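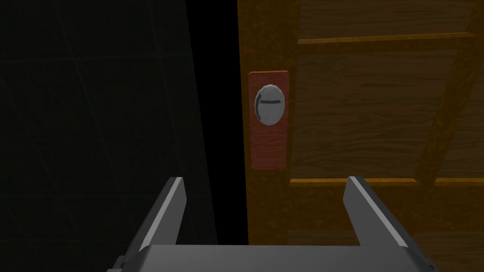

Mas se a simulação já roda, por que não comprar logo o braço? A pergunta veio do fundo da sala e é a pergunta certa pra começar. Resposta curta: porque o braço é a parte fácil do orçamento. O resto é que estoura.

Aula 7 -- Planejamento de compra de equipamento robótico
Caso da disciplina: tarefa de abrir portas, um ou dois braços, projeto Moya

Pontos da aula, na ordem em que foram pro quadro:

1. O que a simulação paga
Rodar a tarefa antes de pedir cotação. Serve pra decidir garra, alcance, número de braços. Não serve pra decidir força na maçaneta -- atrito simulado é chute, quase sempre. Anotar isso no pedido, senão a banca cobra depois.

Garra de dois dedos: mais barata, mais peça de reposição no mercado. Perguntas pra fazer ao fornecedor: abertura máxima, força de fechamento, tempo de troca dos dedos. Dedo é consumível!! Vai na rubrica de consumo, não na de capital.

2. Cotações
Três no mínimo. No caso usamos Lullon, Irdale e Skurkuslow. Conferir se todas incluem as mesmas coisas:
controlador
cabos (sim, tem quem cobre separado)
licença do software, e por quantos anos
frete e desembaraço
treinamento presencial

Exemplo do quadro: a Lullon cota o jogo de dedos a 600 e a Irdale a 2000, só que a da Irdale já vem com sensor. Comparar linha com linha, nunca total com total. Moeda da cotação tem que estar escrita. Validade tambem.

3. Um braço ou dois
Dois braços dobram o hardware e mais que dobram a integração. Colisão entre braços, calibração, espaço pra manobra em corredor estreito. Base móvel entra aqui: se o robô precisa chegar até a porta, tem base, bateria, carregador e ponto de energia na planilha.

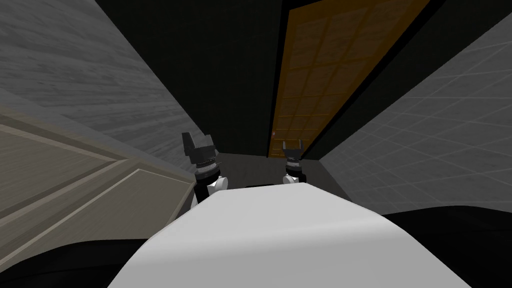
No nosso laboratório o segundo braço ficou parado metade do ano, contou uma colega no intervalo, porque ninguém tinha previsto horas de programação. Fica como alerta: hora de gente é item de orçamento. Colocar linha própria, com nome da função e mês de início.

Dá pra começar com um e deixar a opção do segundo no contrato. Pedir preço travado por 15 meses. A Skurkuslow aceita no nosso caso, as outras duas não respoderam.

4. Espaço físico
Medir antes. Largura do corredor, vão da porta, lado pra onde ela abre, altura da maçaneta. Móvel encostado na parede come espaço de cotovelo e não aparece na planta. Levar as medidas pro modelo simulado e rodar de novo, com as folgas reais.

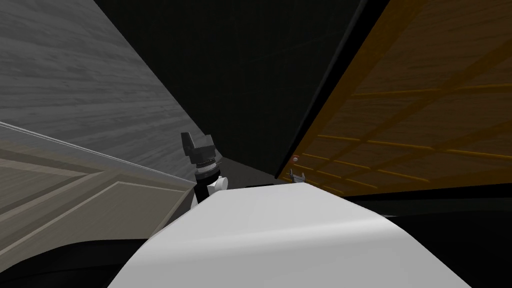 Se o braço só cumpre a tarefa com a base numa única posição, a folga é pequena demais: ou muda o modelo, ou muda o local. Obra civil é outra rubrica e outro prazo, em geral mais lento que a importação.

5. Reserva e manutenção
Reserva de 15% sobre o total, já com impostos. Contrato de manutenção a partir do segundo ano. Perguntar onde fica a assistência e quem paga o envio.

Pra entregar até dezembro
Planilha com as três cotações, aba única, no máximo 51 linhas. Uma página justificando um ou dois braços. Arquivo com as medidas do local. Quem for usar a simulação da turma reserve horário no servidor antes -- na última semana trava tudo.

Leitura: apostila, cap. 4, só a parte de custo total. As tabelas do fim estão desatualizadas, pular.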